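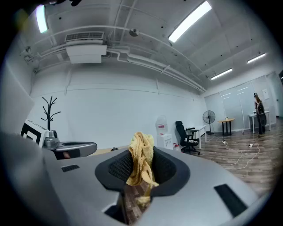 *A yellow cloth, the coat rack and the long white wall of the upstairs room at Ovuvside.*

**Wiping-down season comes to the Derkach building**

2024-03-22

The upstairs room at Ovuvside has had its winter clean, and those of us who have been drinking tea up there since February are very glad of it. The long white wall has been washed from one end to the other, the coat rack has been emptied of the scarves that had been living on it (two are still looking for their owners, so please ask at the front desk), and the kettle has finally had some proper attention.

The kettle, as regulars will know, is a sore subject. It makes tea for almost 70 people in a good week, and black kettles show every fingerprint and every splash, so by the end of winter ours was looking pretty sorry for itself. Miroslava Antoniuk, who drew up this year's cleaning list, put it right at the top, ahead of the floors and well ahead of the windows, and there were no complaints about that from anyone who had poured from it lately!

Her advice for anyone doing the same at home is simple enough. Unplug it, let it cool all the way down, and use a soft cloth with a little warm water, well wrung out. Start at the base, where the drips collect, and work your way up to the lid. She keeps a stack of cloths by the sink and would like it known that they are for the kettle and the tables only, and that the floor has its own mop.
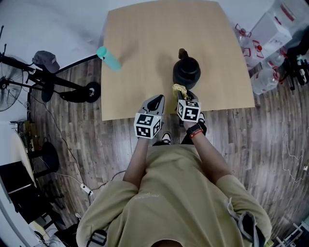

*A yellow cloth at the base of the black kettle, on the square light-tan table.*

The tables got their turn as well. They came to us from the old Miltska reading room, and after all these years of mugs and elbows they still come up nicely with a quick wipe, though Miroslava asks that hot pans be kept off them. The water jugs will stay upstairs near the wall for now, until the shelf in the pantry has been put back up, and we hope that won't take long.

Paint for the stairwell is next. The collection tin on the landing and the cake table in February brought in $1,993 between them, a lovely result for a cold month, and that will cover the stairs and the landing with a bit left over for new mugs. If you have mugs at home that you never use, please bring those along first, and we'll see how many we still need to buy.

The room is open again for tea at the usual hours, with the side door on Elley Lane the easier one to use while the stairs are being painted. Tea is still free, biscuits are still 5 for a dollar, and anyone who would like to take a turn with the cleaning can put their name on the sheet beside the front desk.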